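# Betby Swap Room Adds a Table for Card Holders and Small Storage
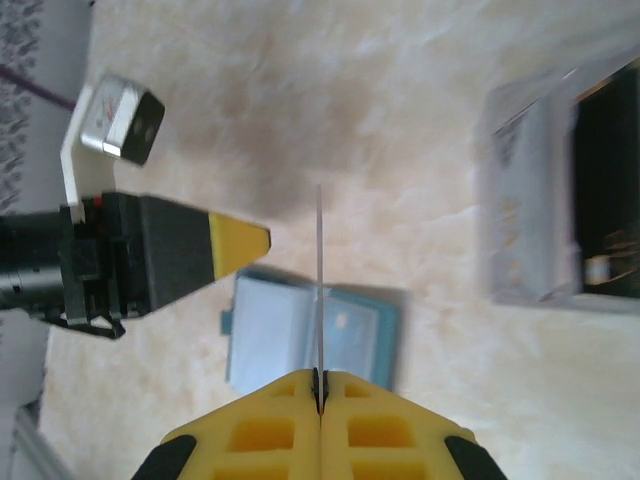 An open card holder in light blue with a teal border, on the sorting table at the Betby swap room.

The Betby swap room has opened a new table for small storage goods, including card holders, slim folders, pencil cases and clear plastic containers with lids. The table is open whenever the room is, from 10 a.m. to 4 p.m.

The room is on the ground floor of the old Grodia shoe store on Disen Street. It has taken in clothes and kitchen goods for two years, but until this spring small items went into a mixed bin by the door. Many of them stayed there. People looking for a card holder or a desk box had to dig under belts and odd lids to find one.

More than 500 small items came in during April, and 57 of them were card holders or pocket folders. Each one is opened and checked before it goes out. Old receipts, bus passes and library cards turn up in the inner pockets, and anything with a name on it is kept at the front desk for a month. Loyalty cards and blank inserts are thrown away.

Items with torn seams or cracked hinges are not accepted. Faded color and light scuffs are fine. Containers should come with their lids, and folders should be empty.

Visitors can take up to 2 small items per trip without bringing anything in exchange. For larger boxes and drawer sets the usual rule applies -- one in, one out. Sets that belong together are tied with string and count as a single item.

The change was paid for with a grant from the Suwannarat Fund, which gave $1,000 for shelving, labels and a second lamp over the sorting area. The shelves went up along the back wall and hold the larger containers, stacked by size. Card holders and folders are kept in shallow trays so they can be seen from the front.

Drop-offs for the new table are taken at the side entrance until 3 p.m. Bags left outside after closing will not be sorted. Parking behind the building is limited while the alley is being repaved, and the room suggests using the lot across Disen Street.

A table for sewing supplies is planned for the fall. Buttons and thread can already be left at the desk, but fabric is not being taken yet.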